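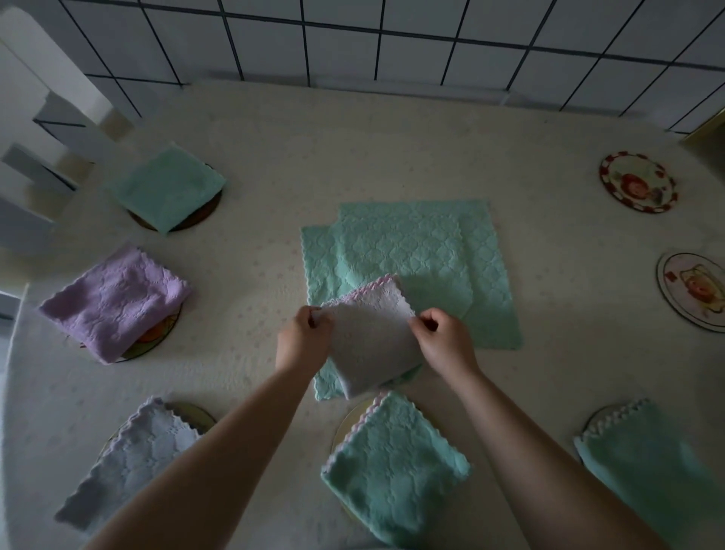
Do scalloped-edge cloths hold a fold as well as straight-hemmed ones?
Mostly. The wavy edge makes corners harder to line up, so fold to the body of the cloth and let the scallops fall where they will.

Jaltar table cloths, small size, mint green and pale lavender

I ironed nothing for this review. The embossed pattern adds grip between layers, and a quarter fold stayed put on a round mat through dinner. A plain Vaditz napkin of similar size opened up within 5 minutes.

Colour: the mint is unchanged after 7 washes. The lavender has greyed slightly.

Edges: one loose thread on the scalloping, trimmed - no fraying after that.

Absorbency: fair. Fine for hands, slow on spilled water.

Price: $79 for the mixed set, which is steep. The Brurkia equivalent costs less but has a flat weave and slides when stacked.

Rating: 4 out of 5. I would buy the mint again and skip the lavender.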